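November 4, 2019

Rain until lunch, so I stayed in and did the seed labels. The hellebores from the January trip are finally worth writing about. Two of the divisions I moved to the north bed have put up new leaves, and the rest are sitting there doing nothing. I gave them leaf mold last week and will leave them alone now until the buds show.

I went back through my notebook from that trip while the labels dried. We stayed at Vidivari and drove up to the slopes above Sastau every morning. I had expected woods. Most of the plants were on the edges of hay meadows and along the track behind the last houses, growing through bramble and old grass. One good clump was next to a pile of fence posts. My altimeter read 1214 meters at the highest place we found them, and they were much smaller there, with the flowers close to the ground and the leaves burned brown by the wind.

I wrote down flower color for every stop and my handwriting gets worse as the mornings go on. "Green, some with dark edge" is the entry for most of them. There is one that says "slate, nodding, by culvert" with a line under it. I remember that plant. I did not take anything from it, and I have no photo of it either, which I regret.

Seed is a different matter. The packets I ordered from Laaksonen after I got home were sown in June, 14 pots in all, in grit and loam, and put behind the shed with wire over them. Nothing yet. I looked again this afternoon and there was liverwort on a few of the pots and slug trails on the rims. I scraped off the liverwort and topped up the grit. The lot marked 2803 had dried out more than the others, so I moved it to the end where the gutter drips.

Finished typing up the stops in Dilo after supper. It took longer than it should have – the program sorts by place name and I want it by height, so I had to put the height first in every line and do it over. At least the list is all in one place now. 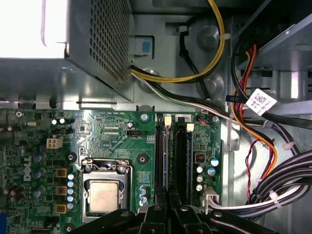
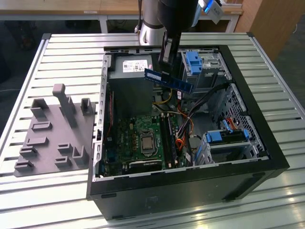
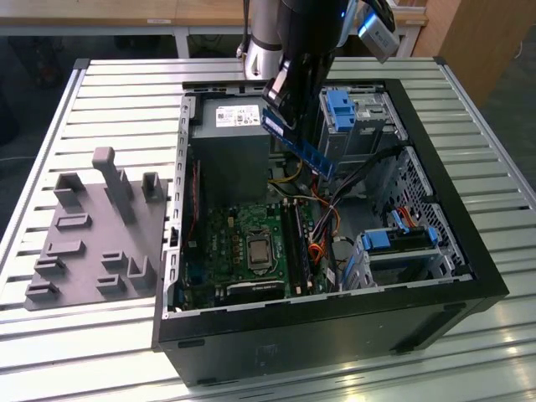 The other thing to settle is the north bed itself. It is too wet at the bottom end. The meadow plants above Sastau were all on a slope with stones in it, and even after snow the ground under them drained well. Mine is flat and holds water by the wall. I could raise that end with rubble from the old path, or move everything up toward the hazel and plant something else low down. Ferns would take it.

I think I will do the rubble first. Cut off the old leaves on the established plants before the month is out, check the wire on the pots, and order more grit. The bag by the door is nearly empty and I will need it for the snowdrops too.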